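Hermont Home Forum > Kitchens > Countertops

Thread: Sealing a stone counter — how often are you really doing it?

gritstone_81
We closed on a house in Hermont in April and the kitchen has a long run of brown-gray stone. The seller left a half-used bottle of Brekell sealer under the sink and a note that said "every 6 months." The installer who came to fix the sink cutout said every two or three years is plenty. That is a big gap. What do people here do? We cook a lot, mostly oil and tomato, and I'd like to stop wiping it down every five minutes.

Posts: 2

maplehinge
Every six months is too much unless the stone is very porous. Do the water test. Put a tablespoon of water on the counter, leave it 15 minutes, wipe it off. If the spot is darker than the rest, it needs sealer. If it looks the same, leave it alone. Do the test next to the sink and again by the stove, as those two wear first.

Posts: 2,323

tworagkitchen
I disagree with leaving it alone. By the time the water test shows a dark spot you already have a counter that will take an oil stain, and oil is a lot harder to get out than water. I seal once a year on the same weekend I clean the range hood. It takes an hour. The bottle costs less than one poultice kit.

Posts: 2,040

maplehinge
Once a year is fine if you buff it off. The trouble is people leave it on too long and then come here asking why the counter is hazy. If there is nothing for the sealer to soak into, it dries on top. I have fixed that haze on two kitchens and it is not a fun afternoon.

dovetailless
Do you know what the stone is? Brown-gray covers a lot. Marble and limestone will etch from tomato no matter how much sealer you use. Sealer slows down stains. It does nothing for etching. If the dull spots feel slightly rough, that is etching and you need to rehone it or live with it.

gritstone_81
Seller's paperwork only says "stone top, Masilela," which I assume is the yard it came from.

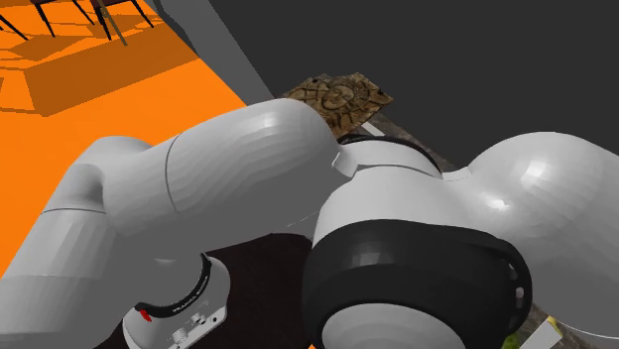
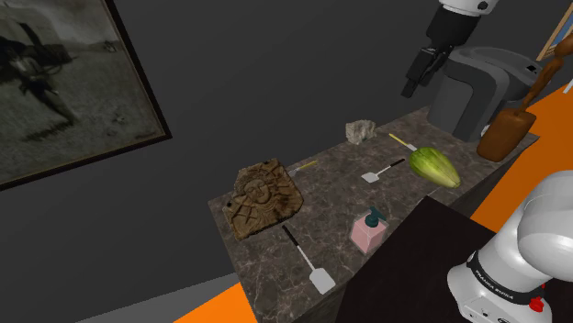 Thread length: 9 posts, 3 min read

dovetailless
I can't name it from a screen, but I would treat that as marble until you know otherwise. Try a drop of white vinegar somewhere out of sight, like the underside of the overhang. If it fizzes or goes dull, keep lemon and tomato off it.

tworagkitchen
Second the vinegar test, but make it one drop and rinse it right away. Also call the yard. Some of them keep slab records for years, and they can tell you if it was sealed before it left the shop. Ours was, with a 10-year product, and I had been putting a cheap sealer over it for no reason.

maplehinge
So you did seal too often.

tworagkitchen
On that one counter, yes. I still do the other one every year. Whatever you decide, get rid of the spray cleaner if it has vinegar or citrus in it. I use Ollora stone soap, a capful in a quart of warm water, and dry with a second cloth. Dish soap leaves a film after a few weeks.

gritstone_81
Did the water test tonight. No change by the stove, a dark ring by the faucet that was gone in an hour. Vinegar test is tomorrow. I'll seal the sink end only and leave the rest for now. Does anyone know if an opened bottle of Brekell goes bad? There is no date on it.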